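Skotano gripper kit, worth the money?

tavel_k
5 Jan 2019
Looking at the Skotano two-finger kit from Draremo. $651 with the wrist bracket. Anyone running one?

mossbench
Had mine since August. Fingers are fine. The manual is 8 pages and skips the cable routing.

ohm_sweet
Too much for what it is. I paid $184 for a used Grevier and it picks up the same stuff.

mossbench
The Grevier has no sensor mount though. I use mine for handles and hand tools, and the mount matters for that. 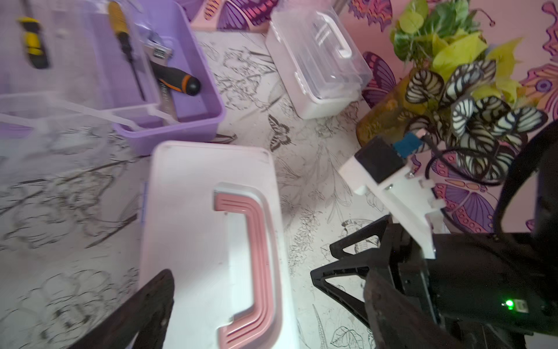
Screwdrivers took me roughly 2 evenings of tuning. Leave slack in the cable at the wrist or it pulls when the arm turns.

ohm_sweet
You can print a mount. Still say overpriced.

tavel_k
Does Draremo sell the fingers separately?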